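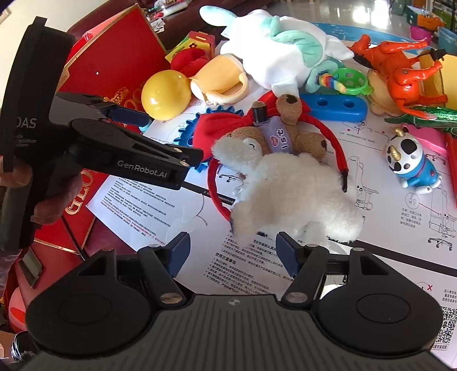 Flondum Jaw-Width Fault: Frequently Asked Questions

Last updated: March

These questions came in after we withdrew part of the Flondum tabletop recordings. If you use the recordings to train or test an arm, please read the first three answers before you run anything.

What went wrong?

The jaw opening was recorded incorrectly in part of Flondum release 2. Cabral, the program we use to log sessions from the hand-held grippers, sets a zero point for the jaws when a session starts. It is supposed to take that zero with the jaws fully closed. After a change to the startup routine, it took the zero from whatever position the jaws were in when the session was opened. If the operator was holding them partway open, every jaw reading in that session came out too small by the same amount.

The video, the hand path and the timing were not affected. Only the jaw opening is wrong.

How many recordings are affected?

3102 recordings from 46 sessions. The full list is in the file named affected_sessions in the download area. All of them were made at our Eltcombe site. Recordings made at other sites used the older version of Cabral.

Is this a safety problem?

It can be. A recording with the fault says the jaws were closer together than they were. An arm that learns from it may try to close past the surface of the object it is holding. On a soft toy you may see nothing more than a deeper squeeze. On a hard object the arm keeps pushing until a force limit stops it, the object slips out, or something breaks.

Do not run a policy trained on the affected recordings with a person inside the arm's reach. This applies even if it has worked well on soft objects.

Was anyone hurt?

No. There was one incident at Eltcombe. A test arm picked up a hard plastic toy and continued to close. The toy came out of the jaws and hit the guard screen, and one finger pad tore. The operator was behind the screen and pressed the stop button. The arm log shows it came to rest 400 milliseconds after the button was pressed, which is within the limit set for that cell.

The arm's own force limit should have tripped first. It had been raised for an earlier job with heavier items and was not put back. We count that as a second failure, separate from the recording fault, and it has its own answer further down.

Why was it not caught sooner?

Our checks looked for missing data, dropped video and jumps in the readings. A constant offset causes none of these. The jaw curve still opens and closes at the right moments and looks normal on a plot.

We also check a sample of recordings by eye. The sample in release 2 leaned heavily toward plush toys. When the pads press into plush, it is hard to judge the real gap from video, and a reading that is somewhat low does not stand out. Hard items such as blocks, figurines and plastic rings would have shown the error more clearly, but few of them were in the sample.

How did you find it?

After the incident we compared the jaw readings against a set of gauge blocks. The grippers read correctly. We then replayed the session files the arm had been trained on and found negative jaw openings in several of them. A negative opening is not possible. Cabral was rounding these values up to zero in the exported files, so users could not see them.

Is the fault in the grippers?

No. We bench-tested every hand-held gripper used in the affected sessions, and the raw readings were correct. The error came from our software. You do not need to return, repair or recalibrate any hardware because of this notice.

How can I tell if a recording has the fault?

Check the session number against the list first. If you have renamed or merged your files, look at the jaw opening while the gripper is holding a hard object of known size. If the reading is clearly smaller than the object, treat the recording as faulty. A jaw curve that sits flat at exactly zero for long stretches while an object is in the grip is another sign.

Do not rely on plush items for this check.

In two-handed recordings, are both sides wrong?

Not always. The left and right grippers are zeroed separately. In many of the two-handed sessions one side was closed at startup and the other was open, so only one side has the offset. The list has a column for each hand. Please read both. Some users corrected both hands by the same amount and made the good side worse.

Can I correct the files myself?

For some sessions, yes. If the jaws were fully closed on nothing at least once during the session, the true zero can be recovered from that moment in the raw log. The exported files are not enough, because of the rounding described above. We have marked the sessions that can be recovered and will publish corrected versions.

Sessions with no full closure will be removed for good. We looked at estimating the opening from video and decided the results were not accurate enough to put back into a training set.

I have already trained on release 2. What should I do?

Stop running the policy on a physical arm. Simulation is fine. Remove the listed sessions and train again from a checkpoint made before they were added. If you do not have one, train from the start. A short round of fine-tuning on good recordings is not a fix. We tried it, and the arm went back to over-closing on objects it had not seen in the fine-tuning set.

Before going back to hardware, lower the force limit, clear the area, and begin with a foam block.

Can I keep using the videos?

Yes. Work that uses only the images or the hand path does not depend on the jaw reading. Object labels are not affected either.

What has changed in Cabral?

Cabral now asks the operator to close the jaws fully and hold them closed before a session can open. If the reading moves during the hold, the step starts over. It repeats the check at the end of the session and compares the two values. A session where they differ is set aside and is not exported.

Negative openings are no longer rounded. They are written to the file as they are and raise a warning.

Does the new check catch everything?

No. If something is caught between the pads at startup, such as a loose sheet of paper or the arm of a toy, Cabral will accept that as closed. Operators at Eltcombe now look at the pads before the hold. Anything lying loose near the starting position gets moved back first.

What about the force limit on the test arm?

The limit is now stored with the job and not with the arm. Loading a job loads its limit, and the arm will not start if there is none. Changing it takes a key, and the change is written to the cell log with the time. We have gone through the other cells and found one more limit left over from old work. It had not been used with a trained policy.

Will the sessions be recorded again?

Some will. The recoverable ones do not need it. For the rest we will set up similar tables with the same mix of soft and hard toys, but we will not try to match the old layouts piece by piece. A cluttered table takes time to set up, and an exact copy would add little.

Will the release number change?

Release 2 stays available with the affected sessions taken out. Its checksum has changed, so automated downloads that compare against the old one will fail. Recovered sessions will go into the next release.

Who do I contact?

Write to the Flondum support desk at Listitine through the form on the download page. Include the session number, which hand, and what the arm was holding. If an arm of yours has damaged something or come close to a person, put the word SAFETY at the start of the subject line. Those messages go to the cell safety lead and are read the same day.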